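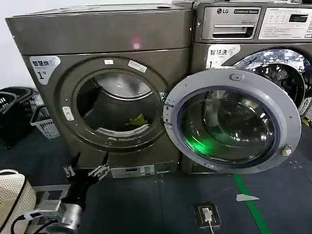 Most of what gets sold as "cloth perception" is a color threshold that has been lucky with its lighting. I say this every term and every term half the room goes off and builds a color threshold, so let us take it apart early. A segmenter trained on tabletop cloth will look into a dryer and return a nice clean mask, and the demo video ends there. Now ask it about the rest of the view. A crumpled green item lying on the drum floor is an easy target right up to the moment your detector also fires on the green glow in the door glass and the green stripe on the floor mat. None of those three is hard for a person. For a hue filter with a generous tolerance they are the same object in three places, and one of them is a floor.

Unit 4. Reaching into drums: what the software knows and what it only assumes

These notes go with the Drovano exercises. Read them before you open the simulator, and read the section on the wrist camera twice. The old slides on door opening have been dropped; nothing here covers it.

4.1 The opening is a circle, until it isn't

Nearly every planner you will be handed treats the mouth of a front loader as a circle on a vertical plane. You fit the circle, take its normal, and push the hand in along that normal. It works in simulation because the simulator drew a circle.

From a head camera off to one side the circle becomes an ellipse, and the fit gets pulled around by whatever else is round and shiny nearby. An open door carries its own ring. The machine next door has another. If you run a plain ellipse fit with no prior you will get candidates on all of them, and the one with the best edge contrast is quite often a door, because chrome against dark glass is a gift to an edge detector. Our first fitting script picked the wrong ring in 13 of 102 recorded approaches. The person who wrote it (me) had reported it as "robust" after trying it on one view.

What to do about it:

Use depth as well as edges. A drum mouth has a hole behind it. A glass porthole may or may not, depending on how your depth sensor feels about dark glass that day, so treat missing depth as missing and never as far away.

Use the fixed parts of the machine. The slotted filter grille on the lower lip is a better landmark than the rim, being pale, short and at the bottom, where you want the hand to clear it anyway.

Do not use stickers as landmarks. Stickers move between sites. Students always use the stickers. 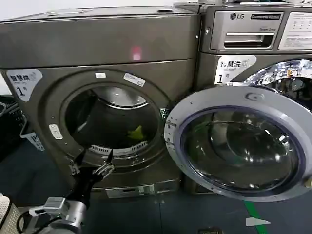 Fig. 4.1. Open drum with cloth at the bottom, gripper in front of the lower rim.

Look at how much of the useful geometry the gripper is sitting in front of. The lower rim is where you want your clearance check, and it is also where the hand will be when you run it. Freeze your estimate of the rim before the hand gets there, then track the hand against the frozen estimate. Re-fitting live while your own fingers cover the data is how you end up with a rim that slides politely out of the way of the arm.

Also note the darker fabric in the shadows next to the yellow-green piece. A good many pipelines return one item here. The score is high, the mask is tidy, and the answer is incomplete. If your task is "take out the bright cloth" you may not care. If your task is "empty the drum", your stopping condition has just been written by a confidence score, and I would not trust one of those to tell me when a room is tidy.

4.2 The wrist camera does not save you

The usual answer to all of the above is "we have a wrist camera for that." The Plimomside tutorial says so in its opening line and then shows a wrist view of a mug on a white table. Fine. Put the same camera near curved metal in poor light and the story changes. You lose contrast first, then you lose the horizon, and then your feature matcher starts finding matches in its own reflections. Auto exposure makes it worse: the gain goes up, the noise goes up with it, and the matcher reports more features than it had before. More features is not good news when they come from noise.

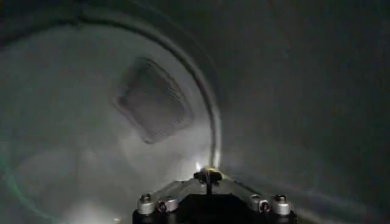
So the rule in this course is that the wrist view may veto but may not command. It can say "something is closer than planned, stop." It cannot say "move left, the cloth is there" unless the head view agreed before the approach started. You will find this annoying. The Mondal stack lets the wrist view take over the servo loop completely, and its authors have some handsome plots of it doing so on flat surfaces.

Three things are worth logging on every approach, whatever stack you use: exposure and gain at the wrist, the number of features that survive a check against the arm's own motion, and the age of the last head estimate. On the Skidton bench anything older than 700 ms gets thrown away. That limit was picked by looking at a graph and wincing. Choose your own and write down why.

A cheap check that catches a lot: mask out your own gripper in the wrist view before doing anything else. It is bolted to the camera, more or less, and its metal parts collect highlights. Any feature that stays put while the arm moves belongs to you, the lens or a bug.

4.3 Planning with a door in the way

A swung door is a collision object, and I want it in the planning scene as one. I do not want it as "clutter", which in two of the stacks we use quietly means "ignored below a certain voxel count". Glass returns few points. Guess which side of the count it lands on.

Model the door as a fat disc on a hinge with a wide margin on the glass side. Yes, you will lose some reachable poses. Check how many before complaining; on our arm the poses you lose are mostly ones with the elbow somewhere you would regret.

Floor items matter too. Baskets standing beside the machine narrow the space for the forearm, and a perforated basket is nasty for depth, with half the rays going through the holes. Inflate it to a box and move on. Cables on the floor are below the resolution of every map in this unit, so keep the base still while the arm works. There is no clever version of this.

4.4 What counts as a result

I will not accept a success rate without the failures listed beside it. If you run 100 approaches, hand in 100 rows, with the view used, the rim estimate, the stop reason and your own call on what went wrong. "Planner failed" is not a reason. Planners fail when asked for something impossible or when the scene is wrong, and the log should let me tell which.

Be careful with near repeats. The same machine, the same cloth and the same stance a few moments apart will give you a pile of trials that agree with one another beautifully and tell you very little. Vary the cloth color at least. If every item you test is green, see the top of this handout.

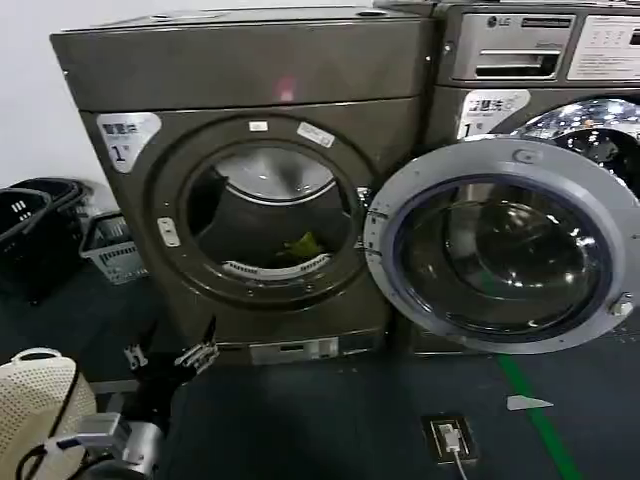

4.5 Exercises

1. Run the supplied ellipse fitter on the head views in the Drovano folder with no prior. List every ring it returns. Then add the depth test and list them again.

2. Write a hue filter that finds the green cloth and rejects the floor line. Now halve the brightness of the input and run it again without touching the settings. Hand in both outputs, including the bad one.

3. Freeze the rim estimate at three different distances from the mouth and plot the clearance error for each. Say which distance you would pick and what would change your mind.

4. Replay a wrist log with the gripper mask off, then on. Report how many features you lose and whether you miss any of them.

5. Half a page, plain words: under what conditions would you let the wrist view command the arm? "When it is confident" gets no marks.

Logs go in as plain text. Plots without axis labels come straight back.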